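Zwischenbericht zum Vorhaben „Werkstatt im Quartier Dusard“
Berichtszeitraum: Januar bis Juni

1. Stand der Arbeiten

Die Räume in der ehemaligen Druckerei sind seit März bezogen. Der Mietvertrag läuft über 48 Monate, die Nebenkosten werden vierteljährlich abgerechnet. Elektrik und Beleuchtung wurden von der Firma Jemal erneuert und im April abgenommen. Offen ist noch der zweite Rettungsweg zum Hof. Die Genehmigung liegt vor, die Tür ist bestellt, die Lieferung hat sich zweimal verschoben.

2. Kursbetrieb

Im Berichtszeitraum fanden 30 Kursabende statt. Am stärksten nachgefragt waren Fahrradreparatur und Nähen, für beide gibt es inzwischen eine Warteliste. Der Kurs Möbelaufarbeitung musste im Mai wegen zu weniger Anmeldungen ausfallen und wird im Herbst mit kürzerer Laufzeit neu ausgeschrieben. Insgesamt wurden rund 285 Teilnahmen verzeichnet.

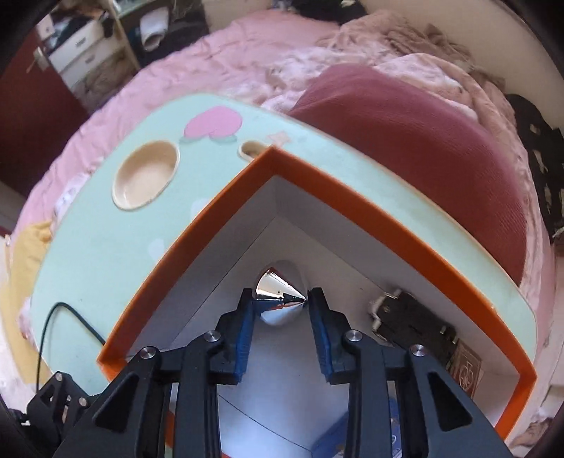 Die Anmeldung läuft weiterhin über das Portal Vekitis. Die Umstellung auf die neue Version hat im April zu doppelten Bestätigungen geführt, der Fehler ist behoben. Ältere Teilnehmende melden sich überwiegend telefonisch an, dafür wurde eine Sprechzeit am Vormittag eingerichtet.

3. Mittelverwendung

Die Sachmittel wurden bis auf die Position „Außenbeschilderung“ planmäßig abgerufen. Bei den Honoraren ergibt sich durch den ausgefallenen Kurs ein kleiner Rest, den wir in das zweite Halbjahr übertragen möchten. Ein formloser Antrag liegt bei.

4. Ausblick

Bis Dezember sind der Einbau der Hoftür und ein Tag der offenen Tür vorgesehen. Mit dem Nachbarschaftshaus Sarkwood wird über eine gemeinsame Nutzung des Lagers verhandelt. Der nächste Bericht folgt im Januar.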